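Kernulier: análise de um método de aprendizagem para manipulação com dois braços

O Kernulier é um pacote de treino e avaliação para robôs de dois braços, distribuído pela Flisura com código, pesos e um guia de instalação. A proposta é aprender a mover mobiliário leve a partir de demonstrações por teleoperação, sem modelo 3D do objeto. Usei-o durante o mês de outubro, no laboratório, com a versão que vem configurada de origem.

A instalação correu bem. O guia pressupõe dois braços calibrados no mesmo referencial e dedica três páginas a esse passo, com razão: um desvio pequeno entre as bases estraga a política inteira. O conjunto de demonstrações incluído tem 2.862 episódios. Para a adaptação ao nosso espaço gravámos mais 1.000, todos com cadeiras.

A ideia central do método é prever as ações dos dois braços em conjunto, em blocos curtos, e corrigir cada bloco com a força medida nos punhos. Na aproximação ao assento, as duas garras trabalham muito perto uma da outra, e é nessa fase que a previsão conjunta mais se nota. Com políticas separadas por braço, a nossa referência anterior, havia hesitações e toques entre as garras. Com o Kernulier deixaram de ser frequentes.

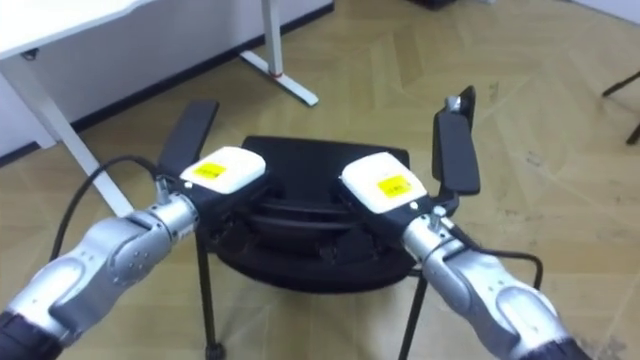

Tamsin Wojcik discorda em parte: na opinião dela, o ganho vem sobretudo da correção por força, e a previsão conjunta só devia ser creditada depois de um teste com cada componente desligado. O artigo que acompanha o pacote não traz esse teste.

A objeção é justa. Tentei fazer a separação por conta própria, mas o código mistura as duas partes no mesmo módulo e desisti ao fim de duas tardes.

Os pontos fracos são conhecidos. Objetos escuros continuam a dar estimativas de profundidade instáveis, e a documentação do registo de forças está incompleta. O treino também é mais lento do que o do Casado, que usávamos antes e que tem uma interface mais cómoda para rever episódios.

Recomendo-o a grupos que já tenham dois braços montados e alguém disponível para a calibração. Para um braço só, o Casado chega perfeitamente.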